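Oldale Arm Builders > Help Desk > Closed tickets
Gripper won't close all the way after homing (stops with a gap)
Status: Solved
Category: Home builds / grippers
Board: Tapley servo board, older firmware

Opening post

Hi all! I've got a small desktop arm going in the spare bedroom, printed parts mostly, with a parallel gripper on the end and a little camera at the wrist looking down past the fingers. The arm itself has been a joy. The gripper was a joy too, right up until I swapped the finger servo, and now it won't close all the way.

What happens: I power up, the arm homes, the gripper opens wide like it should, and then on a close command the fingers come together and stop short. There's a 2 mm gap left at the tips. It'll hold a foam block just fine (so I didn't notice for days, sigh) but a washer or a strip of card drops right through. No grinding, no error light, and the software cheerfully reports "closed."

What I've tried so far:

Restarted everything. Same gap.
Took the fingers off and put them back on in case I'd seated one crooked. Same gap.
Swapped the servo lead for a spare. Same gap.
Pushed the fingers together by hand with the power off. They meet! So it isn't the prints getting in each other's way, I'm pretty sure.

The new servo is supposed to be a straight replacement for the old one, same size, same spline, and it dropped right into the mount. I didn't change anything in the config. Maybe I should have?

Update, same evening

Somebody in the Barodby channel told me to stop testing with stuff in the gripper and just look at the fingers over a clear patch of table, so I moved the arm to its rest pose, told it to close, and grabbed a still off the wrist camera.

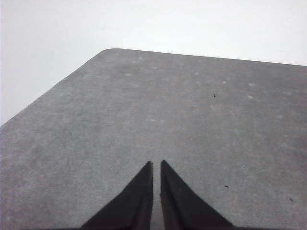
I also read back the numbers while it was sitting there. The board thinks it's at the end of its travel. Commanded position and reported position match exactly, and the current draw is tiny, so the servo isn't straining against anything. It got where it was told to go and it's happy. Which makes me think the "where it was told to go" part is wrong.

One more thing, for whoever asks: yes, I have a pull-together spring on the linkage, and yes, I tried it with the spring off. No difference that I could measure.

Update, next morning

Okay, progress! I went and dug out the old servo and put it side by side with the new one on the bench, both plugged in and both sent to center. The output shafts don't line up. The horn on the new one sits a bit farther around. I'd pressed the horn on by eye when I did the swap, matched it to the pencil line on the mount and called it good, and I think I landed it a tooth off.

So I pulled the horn, moved it over one tooth, and ran it again. Now the fingers closed before the end of travel and the servo sat there humming and getting warm, which scared me enough to yank the plug. One tooth is too much, and zero teeth isn't enough. Lovely.

I put the horn back where it was and went looking for an offset in the settings instead. The Tapley board has one, but it's buried under the joint limits page and it's called "trim," and for whatever reason it's grayed out until you turn off the homing lock. I must have scrolled past it 9 times. Turn off the lock, save, reload the page (you do have to reload it), and the box lets you type.

I went up in little steps from zero, closing the gripper after each one and trying it on a strip of card. When the card stayed put and the current reading was still low, I quit there, saved, and turned the lock back on.

Update, after lunch

It forgot the trim. Power cycle and the gap was back, exactly the same as before. I may have said a word.

There are two save buttons. The one on the joint page only holds until you unplug the board, and the one that writes it for good is on the main page, down at the bottom under the Ultudden profile menu. Same profile I've used since the first build, and I'd never had a reason to scroll down that far. Set the trim again, used the bottom button, pulled the plug, counted to ten, plugged it back in. Trim's still there. Gripper closes on card, and it'll pick up a washer if I come in at the right angle.

I'm marking this one solved. If you're doing the same swap, check the horn against your old servo before you bolt it all back together, it would have saved me an evening. I do still get a tiny twitch in the fingers right at the end of homing that wasn't there with the old servo, but I'll open a separate ticket for that if it gets any worse.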